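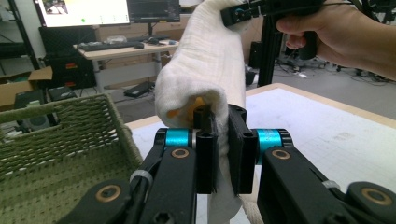 What does a towel folder do all day? Mostly it is folding, rolling and stacking clean linen, with some sorting at the start of a shift and some packing at the end.

Reading time: 3 minutes

Linen room assistants, Willthorpe

Bako is a linen service with two sites, a wash house in Drerkdale and a finishing room in Willthorpe. We supply towels, cloths and bed linen to guest houses, hairdressers and small clinics between Willthorpe and Bralcombe. We are taking on staff for the finishing room, to start in September.

The work

Clean linen comes over from Drerkdale in wheeled cages, usually two deliveries a day. The first is waiting when the early shift comes in. You sort it by customer, check each piece for marks, holes and pulled threads, and put anything doubtful in the grey bin to be looked at again.

Then it gets folded or rolled. Bath sheets are folded in thirds and then in half. Hand towels are rolled for most customers and folded flat for the clinics. The thin white cotton towels that the hairdressers have are the fiddly ones. They twist if you roll them too fast, and they need smoothing out along the edge before you begin. New starters spend their first week mainly on these.

Things get caught up in the wash. Feel along each fold before you roll - socks, flannels and the odd bath toy all come through. Found items go on the shelf by the door with the customer's tag.

Finished rolls are packed in tens and wrapped, and the packs go on the racking under the customer's number. We have 64 regular customers and you are not expected to know them all at once. The list is on the wall.

The room

The finishing room is on the ground floor. It has long benches at standing height and two lower ones for anyone who prefers to sit. It is warm in summer and the doors are kept open when the weather allows. There is a radio. The kitchen has a fridge, a microwave and lockers next to it. Parking is in the yard, and the 62 bus stops at the end of the road.

Hours

Early shift is 6.30am to 12.30pm. Late shift is 1pm to 6pm. Both include a paid break of 20 minutes. We have places on each, and you can ask for one or the other on the form. Swapping between shifts is fine if your supervisor has a day's notice.

Who we are looking for

You do not need to have worked in a laundry before. You do need to be on your feet for a good part of the day, or tell us if you would want one of the low benches, and to be able to push a loaded cage with a second person. Reasonable eyesight matters for the checking. Please keep nails short and leave rings and bracelets at home or in your locker, as they pull the loops on the towelling.

Speed comes with practice. A settled member of staff gets through nearly 200 hand towels in an hour, but we do not set a target for the first month.

Pay and training

Pay is by the hour and the current rate is given on the form. Training is paid at the same rate. Tabards are provided and we wash them. Shoes are your own - flat, closed and with a decent grip.

How to apply

Pick up a form from the Willthorpe office between 9am and 4pm, or ask for one to be posted. Quote reference 89 on the front. Those we would like to meet will be asked in for half an hour, which includes a short go at the bench with a pile of towels. Please say on the form if there are any dates in September you cannot do.

We use cookies to remember your settings on this site. Accept | Manage choices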